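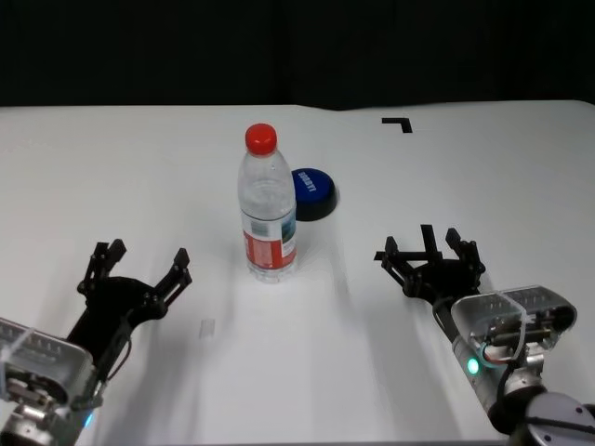
Jiketti Street Neighborhood Watch
Minutes of the March 11, 2018 meeting
Taken by me, Fatima Mkhize (I'm filling in as secretary again, so please forgive the style!)

We got going a little late because the side door was locked and half of us were standing at it while the other half stood at the front. Once everybody was in, I read the February minutes out loud. One correction: I'd written that the stolen trailer belonged to the Doležal family, and it was parked in front of their house but wasn't theirs. Fixed, and sorry to the Doležals, who have had quite enough phone calls about it. Minutes approved with that change.

Police update
Our liaison officer came and stayed for the first part. She told us there were 6 car break-ins on our side of the creek in February, most of them on Durnov Avenue and all of them overnight. In 3 of those the car wasn't locked. (There was some groaning at that, and I'll admit I went out to check mine.) Things taken were mostly small stuff, like change, sunglasses and phone chargers, plus one set of golf clubs that the owner would very much like back. An arrest has been made in one case, and she couldn't say anything more about that while it's with the prosecutor.

She was asked whether the break-ins are tied to the shed burglaries from before Christmas. She said detectives are looking at it and she didn't want to guess. She was also asked, fairly loudly, why it took so long for a car to come out to the Durnov Avenue call. Her answer was that there was a bad crash on the highway that night and the patrol cars were tied up. Not everybody was happy with that, and I promised to put it in the minutes, so there it is. She'll get us the actual response times for our streets before next meeting.

Reminder from her: if you see someone trying car doors, call it in right then. Don't post it to the group page and wait to see what people think. And please don't follow anybody down the street! She said this twice, and looked at a couple of us in particular.

Zisico parking lot
Long talk about this one. The lot behind the old Zisico warehouse is still dark at night and people are still dumping things there, including what might be parts from stolen bikes. I called the property manager after last meeting and got a nice woman who said the lights were "on the list." I called again last week and the list apparently hasn't moved. Someone suggested we write a letter with everybody's signatures, and I think that's a great idea, so I said I'd draft it. Motion to send a signed letter to the manager with a copy to the city code office. Seconded, all in favor except one person who thinks we should go straight to the city and skip the letter.

Video doorbells
We went round and round on whether to keep a list of houses with cameras so the police know where to ask. The officer said it does help. A few people (me included) don't love the thought of that list sitting in somebody's inbox. We settled on this: it's voluntary, it's kept on paper, and only the block captains have a copy. If you want to be on it, tell your captain.

Money
We have a bit more than $100 in the account. New window stickers were approved, as long as they come in under half of that. The old ones have faded so badly you can't read them from the sidewalk.

Open floor
The fake utility worker is back. He was at two doors on Doležal Court last week with a clipboard and no ID, asking to come in and look at the meter. The meters are outside. Don't let him in, get a description if you can, and call the non-emergency number.

Somebody's spare key was turned in to me after the last meeting and I still have it. It's on a green ring.

To do before next time
Letter to Zisico: me
Sticker prices: Durnov Avenue captain
Response times: our liaison officer

We wrapped up and stacked the chairs. Next meeting is same place, starting at 6, and I've asked for the side door to be unlocked.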